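Glass from the Back Cabinet
Moulin Collection, Gallery 16

The glassware in this gallery came to us as one lot, packed in crates and wrapped in newspaper. Rizal Ginting is working through it shelf by shelf, and the pages on this site follow his order. There are 433 entries in the Moulin list so far. Gallery 16 covers the footed pieces: vases, stands, candlesticks and a few whose use we have not settled.

Sizes are in the printed list, which you can ask for at the desk. Entry numbers are given where a piece has one. Where there is no number, the piece has not been entered yet.

Most of this glass is pressed and was made for ordinary homes. It was used, washed, put away and used again, and the wear shows on the feet and rims. We have not tried to polish out scratches. Dust and grit are taken off with a soft dry brush first. Washing comes later, in lukewarm water with a towel in the bottom of the basin.

The ridged pieces take the longest. Grit settles between the rings and stays there, and a cloth only pushes it along. Danai Deligiannis does these with a narrow brush, turning the glass a little at a time. She wears gloves for all of it. Bare fingers leave marks on clear glass that are hard to see until the piece is back under the cabinet lights.
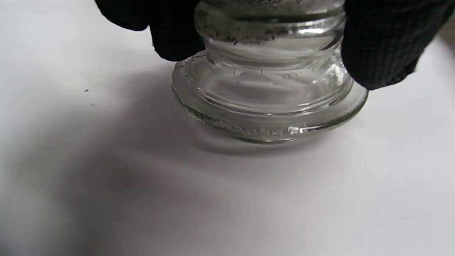 Clear glass with a ridged neck and a wide flared foot. Gray and off-white grit on the rings, cleaner glass below.

The tint is easiest to judge against white. Much of the clear glass in the lot leans slightly gray or green when you put it on a white surface, and we note this in the list under color. It does not help much with dating, and we do not use it for that.

Footed pieces are stored upright on the lower shelves, with felt under them and space between. The tall ones go at the back. Nothing is stacked.

Entry 37 is out of the cabinet for a repair to its base and will be added to this page when it is back. Entry 51 has moved to Gallery 17 with the bowls.

If you recognize a pattern or know of a matching piece, leave a note at the desk with the gallery number. Rizal checks the notes every afternoon at four.

Next: Gallery 17, Bowls and Dishes
Back to the Moulin Collection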